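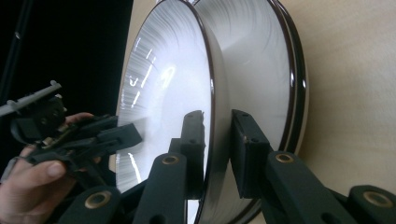
1 min read

Glossy things are a pain. A white wall clock, a shiny plate, anything that throws the overhead lights straight back. The Sikis group at Nirberg wanted a gripper policy that copes anyway, so they skipped the robot for training and had people do the work by hand. Hand-held grippers, camera on the tool, grab the thing, next.

In all, 800 demonstrations. The method is called Dranik and the trick is dull but it works: 390 of the clips got their highlights scrambled in software, so the network can't lean on a glare spot to guess where an edge is. Has to look at the rim instead.
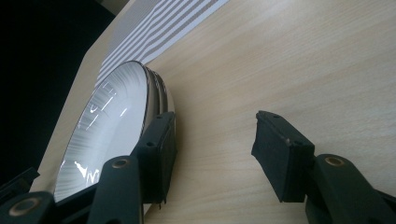 Plates were the hard case. Pressed together, thin rims, easy to take two when you want one. With plain training the arm managed 7 percent clean single picks. With scrambling, 70. Big jump, small test, and teh team says so. Everything ran on one table under one set of lights.

Next up is clear glass, maybe by June. Early runs on tumblers are bad. Code goes up on the Hung server once somebody cleans up the calibration scripts, wich are a mess.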